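# Folding and Stacking Clothes at Floor Level: Layout and Method

Project report, household tasks module
Author: Finbarr Lenihan

## 1. Purpose

The project looked at how mixed clothing can be sorted and folded when there is no table or bed to work on. Many small apartments have no free surface at waist height, and the floor becomes the default work area. The report covers the choice of ground cover, the order of work, the fold used for each type of garment, and the errors that came up most often.

The work was done in May in a shared apartment on Pridden Street. The module handout calls the method "zone folding." I kept the term.

## 2. Materials

Three ground covers were compared: a cotton bed sheet, a foam exercise mat and a woven straw mat. The clothing came from the normal weekly load of the household and included T-shirts, trousers, sweaters, pillowcases and socks. No item was bought for the project.

Results were written in a paper log, one line per item, with the start time, the end time and a code for the fold. Timing was done with a kitchen timer. The log has 268 lines. Items that were unfolded and redone kept their original line, and the extra time was added to it.

## 3. Ground cover

The bed sheet moved with the clothes. When a sleeve was pulled straight, the sheet wrinkled under it, and the wrinkle had to be removed before the next fold. The foam mat did not move, but knit fabric caught on it and stretched out of shape. It was also too narrow for trousers laid flat at full length.

The straw mat gave the fewest problems. Most fabrics slid on it without dragging it along, and it could be rolled up and stored behind a door. Its main fault is loose fiber at the cut ends, which sticks to fleece and wool. Sweaters were therefore folded near the middle of the mat. All later trials used straw only.

## 4. Work order

The mat is treated as three zones. Unsorted clothes go at the far end, folding is done in the middle, and finished items are stacked at the near end on the left. A right-handed person can reach all three from a kneeling position. For a left-handed person the stack moves to the right.

1. Sweep the floor and lay the mat flat.
2. Move footwear off the mat.
3. Empty the load into the far zone and pull out anything with a zipper or hook.
4. Fold the large items first.
5. Fold shirts and sweaters.
6. Pair the socks last.

Large items come first because they clear the pile quickly and form a firm base for the stack. In early trials the socks were done first, and they rolled into the folding zone every time a larger item was pulled from the pile.

## 5. Folds

Trousers are folded leg over leg, then in thirds. Heavy denim holds this shape without pressing. T-shirts are turned face down, both sides are brought to the center line, and the hem is folded up to the collar in two steps. Pillowcases and cushion covers are folded in quarters with the closure inside.

Dark items took longer than light ones in evening trials. Seams on black fabric are hard to find under a ceiling lamp, and two dark items lying together are easily picked up as one. A floor lamp placed at the far end of the mat reduced the problem. It was not tested as a separate variable.

## 6. Results

The final trial used a load of 40 items and took 20 minutes, sorting included. Of all items in the log, 94 had to be refolded at least once, most of them T-shirts from the first two loads. The usual cause was a side fold that missed the center line, which made the finished shirt wider at the bottom than at the top.

Knee strain was noted in every trial longer than a quarter of an hour. A folded towel under the knees helped. Any repeat of the project should record posture along with time, and should include at least one load of children's clothing.

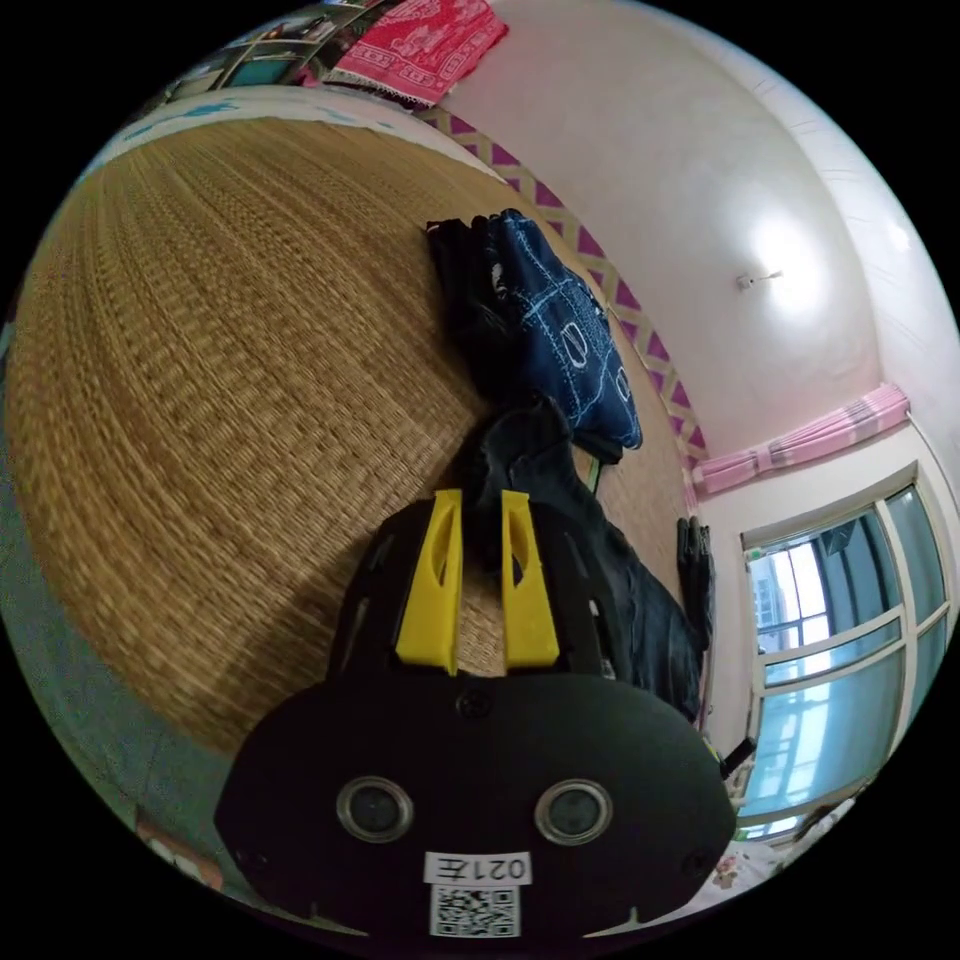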